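Search this site Search Go
We use cookies to keep this site working. Accept Manage settings

Stiltov Folding Study - progress report, December
Prepared by Ludivine Baudry for Heriberto Mendoza, Vinasitz

It has been a very good month! We moved the cloth work down to floor level, on the big green sheet, and the hand-held gripper is now our main way of gathering examples. People pick it up far more quickly than we had hoped (2 of our newest helpers were recording usable runs by lunchtime).

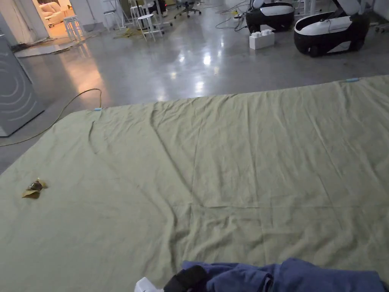
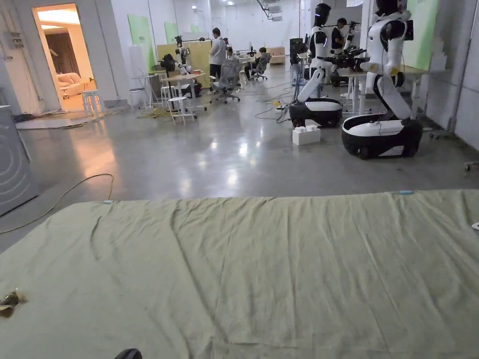
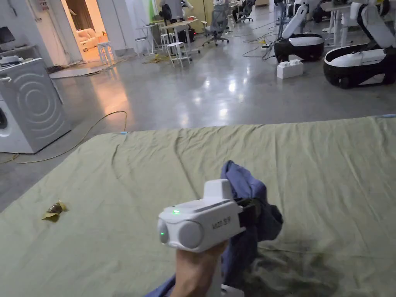 The green sheet on the concrete floor, with the dark blue cloth held in the gripper in the last of the three.

Can examples gathered by hand be used to teach the wheeled robots?
They can, as long as the jaws and the camera view are close to what the robot will have. We record the grip and the movement, and the training step works out the arm positions later. Runs where the cloth leaves the view are dropped.

Progress against the plan: we promised 70 good examples per garment type and have reached 90 for trousers and towels. Shirts are behind - sleeves are slow, and we had to redo a batch after changing how we mark the start of a fold.

Next month we would like to spend 10 sessions on shirts only, then let Hamel check the labels before anything goes into training. Ludivine will send the revised session sheet, and we need your approval for the extra hours by the end of the month.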